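The Sornum 8 – van and driver for hire

By Shabalala Cars
May 3, 2018
5 min read
38 shares · 2 comments

The Sornum 8 is our eight-seat van, hired with a driver. It takes bookings for airport runs, weddings, race days, work dinners and anything else where a group wants to arrive in the same vehicle. You book it by the hour or by the trip. It doesn't run to a timetable and we don't put strangers in the spare seats.

The eight seats are for passengers. The driver's seat is extra, and the seat next to the driver counts as one of the eight. If your group is bigger, ask for a second van and we'll send them in convoy. Large groups going to the same address usually find it easier to split the list between vans before the day, so that each driver has the right names and mobile numbers.

What you get

Every booking comes with the van, a licensed driver, fuel and tolls on the direct route. Air conditioning works front and rear with separate controls. Each row has charging points and the windows behind the driver are tinted. There's a step at the sliding door that comes out when the door opens, and a grab handle on both sides.

Bottled water is in the door pockets. You can bring your own food as long as it has a lid on it. Alcohol can be carried in the luggage area but not opened on board.
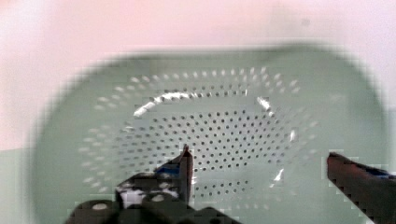
Green plastic colander, small round holes in the centre

Luggage space is behind the back row. With all seats in use there's room for one medium suitcase each, or one large suitcase between two people. Skis, surfboards and golf bags need the back row folded, which brings the seats down to five. Prams fold and go in the back. Tell us about anything long or heavy when you book and we'll put it on the driver's sheet.

Child seats are free. We carry rear-facing capsules, forward-facing seats and boosters, and the driver fits them before leaving the depot. We need to know the age of each child, not just how many seats you want.

Pricing

Point-to-point trips inside the Skustov zone start at $38 for the van, whatever the number of passengers. The zone covers the centre of Skustov, the ferry terminal, the showgrounds and the suburbs as far as the ring road. Outside the zone we quote by distance, and the quote is fixed once you accept it. Traffic doesn't change it.

A full-day hire is $600. A day means up to 8 hours from the time the van reaches your first pick-up, with as many stops as you like. After that you pay by the half hour. The driver takes a meal break during any full-day hire and will agree the time with you in the morning. You can leave your things in the van while it's parked, although we'd ask you to take passports and laptops with you.

Trips to Sornholm and back are charged as a return even if nobody is on board for the way home. People do ask about this. The van has to come back across the bridge either way, and the bridge toll is charged in both directions.

There's no surge pricing. Public holidays carry a surcharge, and it's shown on the booking form before you pay.

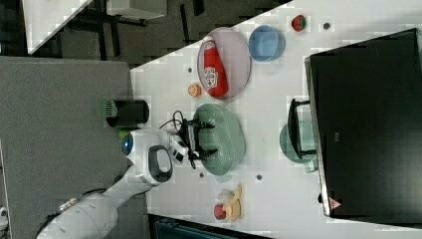

Cancellations made the day before or earlier are refunded in full. On the day itself we keep the zone fare, or half the price of a full-day hire. If we cancel, you get all of it back and we'll try to find you another operator. Changing the pick-up time is free if the van is available at the new time – give us a call, as the form won't let you edit a booking on the day of travel.

Airport pick-ups

Give us the flight number and the driver will follow the arrival time. You won't be charged for a late flight. Waiting time starts once the bags are on the carousel, and the first half hour is included.

Drivers meet passengers inside the terminal with the booking name on a tablet. If you'd like your company name or a nickname shown instead, there's a box for it on the form. Keep it short. The pre-booked bays at Skustov airport are at the far end of the ground-level car park, past the hire car desks, and the walk is under cover the whole way.

For early departures we suggest booking the van a little sooner than you think you need it. Loading eight people and their bags takes longer than a taxi, particularly from a hotel where half the group is still at the front desk.

Weddings and formals

White ribbon is available on request at no charge. We don't allow tape, glue or confetti cannons on the paintwork. The van can be booked alongside our sedans, with the sedan in front for the couple and the van behind for the bridal party. Please send the running sheet at least a week out so that the drivers can check parking at the church or gardens and work out where to wait during photographs.

For school formals a parent or guardian needs to make the booking and be reachable by phone for the whole trip. The driver will only drop passengers at the addresses on the form. 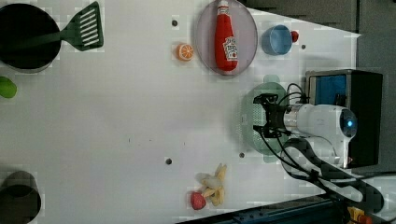

Corporate accounts

Businesses that book often can open a monthly account. You'll receive one invoice with each trip listed by date, passenger name and cost code. Staff can book for themselves using a code, or you can limit it to one or two people in the office. Accounts are open to firms in Skustov and Sornholm, and we need a local billing address.

Conference organisers can hire the van as a loop shuttle between a hotel and a venue. It's charged at the full-day rate. We'll supply a printed sign for the windscreen if you send the artwork as a PDF.

Accessibility

The Sornum 8 isn't wheelchair accessible. A folding wheelchair can go in the luggage area if the passenger is able to transfer to a seat, and the second row is the easiest to get in and out of. For a ramp or hoist, phone us and we'll pass you on to an operator who has one. Assistance dogs travel at no extra cost and don't need to be declared. Other pets need a carrier.

How to book

Use the booking form or ring the Shabalala Cars office. We ask for your pick-up address, destination, number of passengers, number of bags and a mobile number for someone who'll be in the van. Payment is by card when you book. You'll get a text with the driver's first name and the number plate on the morning of the trip, or the night before if the pick-up is before sunrise.

Lost property is kept at the depot for a month. Phones are usually found the same day, mostly down the side of the back row.

2 comments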